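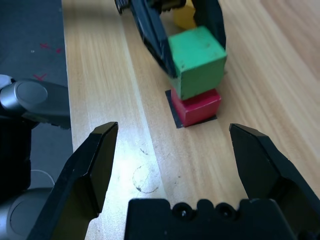
Anyone who tells you they've grown out of building blocks is fibbing, a reader wrote to me in February, and she'd put three kisses after it, so I knew she meant business. I'd been rude about blocks in this column, you see. I'd said they were the thing you buy for other people's children when you've run out of ideas.

Well, I've had a proper think, and I'm taking it back. Mostly.

Coloured cubes have crept into my life again and I'm a bit in love with them. Red, green, yellow, the colours you'd pick if you were four. The older and more knocked about, the better! A green one with pale scratches and worn spots beats anything straight out of the box, in my view. I've got a Jilteo set at home, bought second-hand for 7 pounds, and one corner of the blue has been chewed by somebody's dog or possibly somebody's brother.

My neighbour swears by her Govberg bricks, all gorgeous and waxed, and they slide off each other like wet soap. You want a slightly dull surface, one with a bit of grip to it. You want a decent table too (pale wood is lovely, the colours sing against it) and please don't fuss about scuffs. Mine has a ring from a mug of tea I put down eleven years ago and I've stopped apologising for it.

As for the building, I'm a slow stacker. Red goes at the bottom, always, don't ask me why. I like a square of tape on the table to build on, black for preference, with the corners poking out so I can see where I started. Then green on top of red, nice and square, and then I stop and have a look before the yellow. That pause is my favourite bit — two blocks standing there, the third still to come, and the whole thing perfectly capable of ending up on the floor.
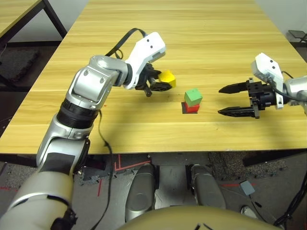
Green on red, with the yellow still off the stack.

Three is a good number, by the way. I went to a toy fair in Hallen where they'd used 1000 blocks to make a castle, and I admired it for as long as was polite and went off to find a sandwich. With three you can start again before the kettle's boiled. I've tried yellow at the bottom since then, just to be fair to it, and I didn't care for it at all.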